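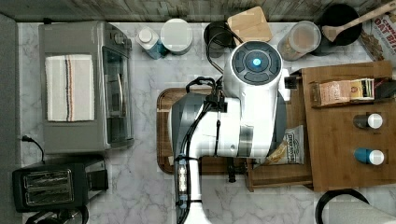

Forums > Kitchen & Pantry > Small Kitchens > Counter layout with toaster oven, toaster and tea drawer

Filed under: countertop storage, small appliances, tea and coffee

**braidedrug** wrote:

We moved into a 515 square foot apartment in October and I have been rearranging the same stretch of counter ever since. It's white with gray veining and it's where everything happens, because the other side of the sink only fits the dish rack.

What lives there now: the toaster oven on the left, the two-slot toaster in front of it, dry goods and utensils along the back wall, the big cutting board in the middle, and a wood tea organizer on the right. The organizer has one shallow drawer underneath and a flat top that works as a shelf.

Two questions. Does it make sense to keep both a toaster and a toaster oven out? And what do you people put in a shallow tea drawer? I bought the organizer secondhand at the Niditz market and it's good and solid, but so far the drawer has mostly collected odds and ends.

**pantrymoth19** wrote:

Lose the toaster. A toaster oven makes toast. You're using two spots for one job and the toaster is taking the front of the counter, which is the part you want for working.

**halfquart** wrote:

Disagree with the above. A toaster oven takes twice as long for two slices and dries them out. We had ours as the only toaster for a year in the old place on James Street and went back to a regular one. If you eat toast every morning, keep it. If it's twice a week, put it in a cabinet.

**pantrymoth19** wrote:

Then your oven rack is too low. Top position, preheated, it's fine.

**halfquart** wrote:

I'm not preheating anything for toast.

**braidedrug** wrote:

We do eat toast every day, so I'm leaning toward keeping both. Cabinet space is worse than counter space here.

On the drawer, I opened it up this morning to see how much I could fit in.

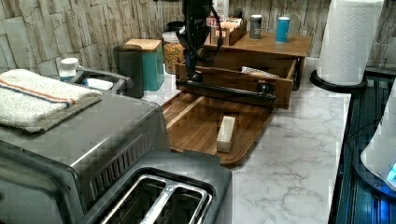 The tea organizer with its drawer pulled out, cutting board in front.

Upright boxes are in the caddy on the top left, then a can, then a cup. The inside of the drawer is too low for the boxes to stand up, so only loose packets would work. If I take the teas out of their boxes I lose the steeping directions, and I have some that need three minutes and some that need seven.

**lowshelf** wrote:

Cut the directions off the boxes and lay them flat in the bottom of the drawer. I did that with a Braseck organizer that had the same kind of long bar handle. Bags go in rows on top. It holds a lot more than you'd expect once the cardboard is gone.

One thing about that style of drawer: check whether it has a stop. Mine didn't, and I pulled it clear out and had tea on the floor. A small felt pad glued at the back fixed it.

**tinmeasure** wrote:

I wouldn't put tea in the drawer at all. Unwrapped bags pick up smells and you have a cutting board right in front of it. Onions, garlic, all of that. Individually wrapped packets are OK. For the rest I'd leave the boxes up top where they are and use the drawer for flat things: clips, the tea strainer, matches, spare batteries for the scale.

**lowshelf** wrote:

I've had bags in mine for four years and never tasted onion. A drawer closes.

**tinmeasure** wrote:

It closes but it isn't sealed. Black tea probably hides it. Try it with a white tea and see.

**oatsandends** wrote:

Bigger problem than the tea is that the board sits in front of the drawer. If you have to slide a heavy board out of the way every time you want a tea bag you'll stop using the drawer. Leave enough room for it to open all the way. Or turn the organizer so the drawer faces a different direction.

**braidedrug** wrote:

That's fair. It does open over the board, but only if there isn't anything tall sitting there, and in the evening there usually is. I tried turning it and then the handle stuck out where I'd catch it with my hip – not an improvement.

What I've settled on for now: wrapped packets and clips in the drawer, boxes up top. The board stays out all the time. It's dark wood with a raised rim, which is great for crumbs and bad for scraping things into a pan. I oil it with the Dandeo board oil every few weeks and it gets used for everything except raw meat. We have a plastic one for that.

The toaster stays in front of the oven, and the dish towel gets folded on top of the oven between uses.
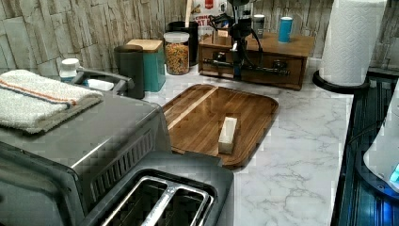 I also thought about moving the utensil holder next to the stove, since I mostly reach for the spoons while I'm cooking. The trouble is that the gap by the stove is 17 inches wide and that's where I set hot pans down. So the utensils stay against the wall with the canisters and the cereal, and I walk two steps.

**pantrymoth19** wrote:

Please don't keep a towel on a toaster oven. The top gets hotter than people think, and ours scorched a pot holder that way.

**braidedrug** wrote:

It comes off before the oven goes on. We're both strict about it.

**halfquart** wrote:

I'd still put a hook on the side of a cabinet. Strict works until you have a houseguest. Also leave a gap between the side vents and anything you park next to it. Manuals usually give a clearance number and it's often more than you'd guess.

**oatsandends** wrote:

Agree on the hook. And cereal goes in a cabinet, or on top of the fridge if there's no cabinet. The boxes are tall and light and they fall over onto whatever you're cutting. If you decant into jars, do it with all of them so you don't end up storing a jar and a box of the same thing.

**braidedrug** wrote:

Hook is a good idea, I'll get one this week. The cereal is staying where it is because I'm five foot one and can't reach the top of the fridge. Thanks, everyone. I'll leave the thread open in case anyone has the same organizer.

Reader comments

**muffincup** – 2022-11-22
Same setup here, except we put the toaster on a tray and slide the whole thing forward when we need it. The crumbs stay on the tray, too.

**gravelroad**
We use our tea drawer for birthday candles and takeout chopsticks. The tea is in a tin.

**secondkettle**
On steeping times, I write the minutes on the corner of each packet with a marker. It takes a while the first time, then it's just the new box whenever you buy one.

**pantrymoth19**
Still think the toaster should go.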